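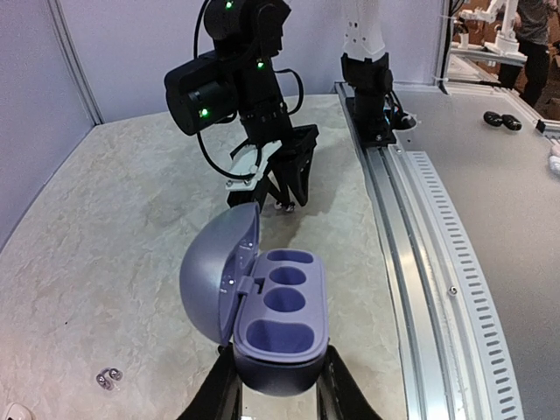 Tuesday, Kekent fingers vs. Van Wijk fingers. Started on the Kekents, left arm. Holding the charging case lid-open is the easy part, and they look smug about it. All four cavities still empty, so no celebrating.
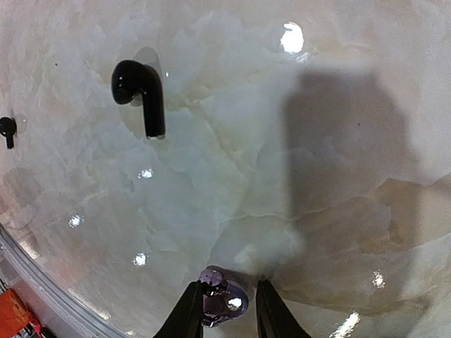
Grip force now 23, down from whatever optimist set it before. Small glossy things on a glossy marbled top – the wrist camera gets glare and shadow for its trouble. Exposure 2000 for both sets, to be fair. 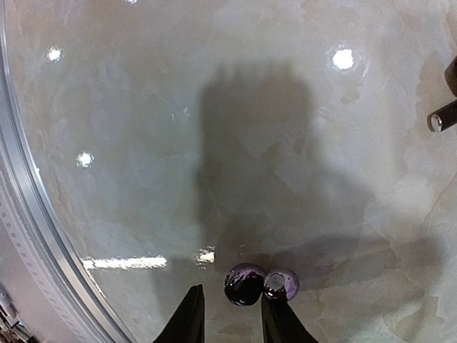
Van Wijks tomorrow, five tries per item, same Prustus controller.

Home Notebook Kerham bench Older
2 comments 0 shares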